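Prellstead Agricultural Engineering Workshop
Notebook entry, 2024-08-03
Entry by Shazia Magsi, bench two

Subject: seed metering unit of the Pliltell drill, uneven delivery on the outer rows.

The unit was returned to us after the spring season with the complaint that rows one and eight were sown noticeably thinner than the rest. The object of the present work is to establish whether the fault lies in the metering rollers, in the distribution hoses or in the setting procedure given in the handbook. 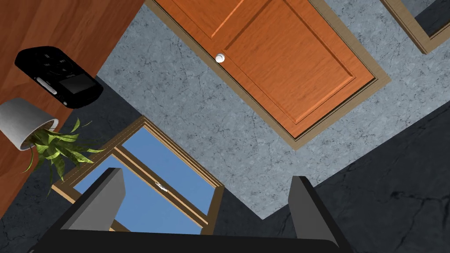
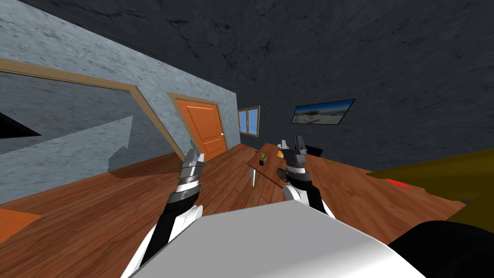
Simulated views: tabletop with handheld device and white flowerpot (first), two-armed robot at the table (second).

1. Condition on receipt

The hopper was emptied and brushed out before any measurement was made. A crust of seed dressing had built up along the lower edge of the shutter on the left side, thick enough to be lifted with a thumbnail. The right side was clean. The agitator shaft turned freely by hand. One of the two grease points on the drive side had been painted over, probably at the factory, and it took no grease until the paint had been picked out with a scriber.

The rollers are the original nylon ones. Wear on the flutes is light. The outer pair show slightly more rounding than the inner ones, but I would not have condemned them on appearance alone.

The hoses to the outer rows are the longest on the machine and had sagged between their clips. The hose to row eight held a small quantity of old seed at the lowest point, some of it sprouted and dried. It has been kept in an envelope with the job card.

2. Calibration run, as received

The unit was mounted on the stand and driven from the bench motor at 35 revolutions per minute, using winter wheat from the Lozano sack. Collection trays were placed beneath each outlet. The target per outlet was 1000 g.

Row one delivered 504 g on the first run. I did not believe this figure and repeated the run after checking the tare of the tray. The second result was close enough to the first that the reading must be accepted. Row eight was also low, though by a smaller margin. The six inner rows were all within the tolerance in the handbook. Full readings are on the loose sheet clipped inside the back cover; please do not remove it, the photocopier has been cutting off the last column.

3. After cleaning

The crust was removed from the shutter with warm water and a plastic scraper. No solvent was used, as the shutter seal is not rated for it. The hoses were taken off, cleared and refitted with an additional clip at mid-length, so that the fall is now continuous from outlet to coulter.

The run was then repeated under the same conditions. Row eight came back within tolerance. Row one improved greatly but remained low. When the outer rollers were exchanged left for right, the shortfall stayed with row one and did not follow the roller. The roller is therefore not the cause, and the order for replacements has been put on hold.

4. Shutter alignment

With the rollers excluded, attention was turned to the shutter itself. A straight edge laid along it showed a slight bow at the left end, closing the gap above row one. The bow could be felt with a feeler gauge before it could be seen. It is my view that the shutter was forced at some time against the hardened dressing, and that the fixing screw at that end was overtightened afterwards in an attempt to cure the result. The screw head is marked.

The shutter has been removed and is clamped flat between two steel plates. The Kamero press was not used for this; the jaws are too narrow and would leave a step in the strip. If the shutter does not stay flat once released, a new one will have to be cut from sheet.

5. Remarks on the handbook

The setting procedure asks the user to close the shutter fully, then open it by the number of turns given in the table. It does not say that the shutter should be clean at the time. On a machine with dressing built up at one end, the zero position is false — every setting made from it will be wrong across the whole width, and worse on the dirty side. I propose that our own service sheet should carry a line to this effect, placed before the table and not after it.

The table itself is sound. I checked the wheat and barley columns against our results from last December and found no disagreement worth recording. The column for small seeds has not been checked.

6. Outstanding

Release the shutter from the plates and measure again with the feeler gauge.
Refit, using a new fixing screw. The correct length is in the second drawer, the tray marked M6 short.
Repeat the run on all eight rows, wheat only. If row one is within tolerance, proceed to barley.
Run the agitator for 60 minutes with the hopper half full and inspect the shutter edge for fresh deposit. Treated seed is to be used for this test, with gloves and mask, and the extractor switched on beforehand.
Ask the customer which dressing was used and whether the hopper was left filled over winter.
Return the large balance to the soil room. It was borrowed on the understanding that it would go back this week.

The stand is to be left set up as it is. The drive belt guard has a cracked lug on the window side and should be handled by the other end until a replacement arrives.

S. Magsi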